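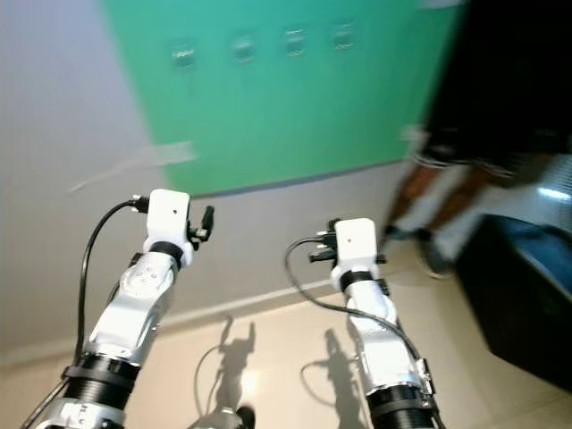
学生社团做机器人，该不该把钱花在现成的机械臂上？

该花，前提是社团先想清楚要教什么。

我在 Hondville 的一所中学带了几年机器人社，每到新学年都有家长问起这件事。有人觉得买来的东西不算学生作品，孩子应该从切铝板、拧螺丝开始。我以前也这么想，后来改了看法。

社里头一年全部自制。Nabil Kassab 那一组做夹爪，从开学做到四月，关节还是松的，程序一行没写。材料费一共花了 920 元，剩下的零件现在还堆在柜子里。他们学会了打孔和攻丝，可是报名时写的想学的内容是控制。

第二年换成双臂，末端和走线仍由学生自己处理。线的问题比大家预想的多。两条手臂各有一根线从末端绕出来，留短了抬手会扯，留长了会碰到另一边。Ghada Azar 为此改了三次走线，每次都要重新想一遍手臂能转到哪里。这些事说明书上没有，我认为这就是工程课该教的东西。

反对的意见里有一条我同意：设备贵，学生容易不敢碰。Mireille Daher 老师在 Makokha 带的社团就遇到过，手臂一开机，只有两个高年级的学生上前，其余的人坐着看。她的办法是规定每个人都要独立完成一次归零和一次急停，没做过的人不能参加比赛。我们照搬了，11 个社员都过了这一关，最慢的用了两个星期。

还有比赛。Plusby 杯满分 300，外观和自制程度都占分，用现成手臂的队伍在这一项上吃亏。我觉得评分表应该改，把自制程度换成学生对设备的理解，由评委当场提问。一个队员能讲明白手臂为什么停在半路，比外壳是不是自己打印的更值得给分。

预算紧的学校不必急着买，可以两校合用一套，轮流排课。今年我们打算和 Makokha 试一个学期，运费和维修费对半分，协议还在谈。

2025年8月31日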